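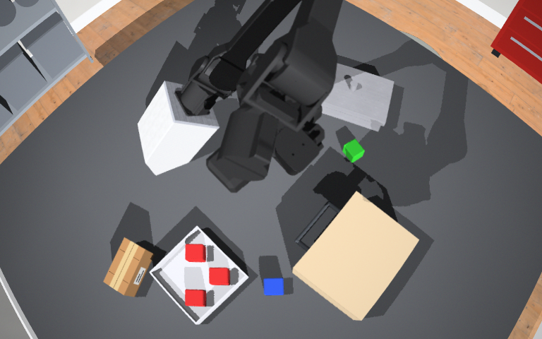

Skevia Demo Cell: book a visit or an open day place

Skevia is the arm control package from Hundport. It includes the controller, the planning software and a simulator which uses the same commands as the physical arm. Before you order, you are welcome to come to our Fledham showroom and see it at work.

What we show

The demonstration starts in the simulator. The arm works over a floor with mixed objects: small cubes in different colors, larger blocks, boxes and a tray. The visitor chooses which object is the target, and our operator types the task while you watch the screen. Then we change the positions of the objects and run the task again. You may ask for a harder layout, for example a cube close to a big box, or several cubes in one tray. Not every grasp succeeds, and we let the failed ones play to the end so you can read the log together with us.

After the break we go to the physical cell, where the same program is loaded on the controller. Please stay behind the yellow line during this part.

Formats

Private visit: up to 3 persons, two hours, on working days. Free of charge if you already have a quotation from us.

Open day: one Sunday in July, 20 places in each group. Children over 12 are welcome with an adult.

Training visit: full day with your own object models. Send them to us before the visit, maximum 200 MB in total. We accept STL and OBJ files.

What is included

Use of a workstation with the simulator installed
Printed quick guide (26 pages)
Trial license for the simulator, valid one month
Coffee and a light lunch (training visit only)

Not included: travel, parking, and the interface plate for other brands of arm. The plate is made by our partner Mạc and is ordered separately.

How to book

Write to Lizeth Echeverri at the showroom desk and tell her the format, the number of persons and which objects you want to handle. She answers in two working days. If you need to change the date, please inform us one week before.

The entrance is at the back of the building, next to the loading door.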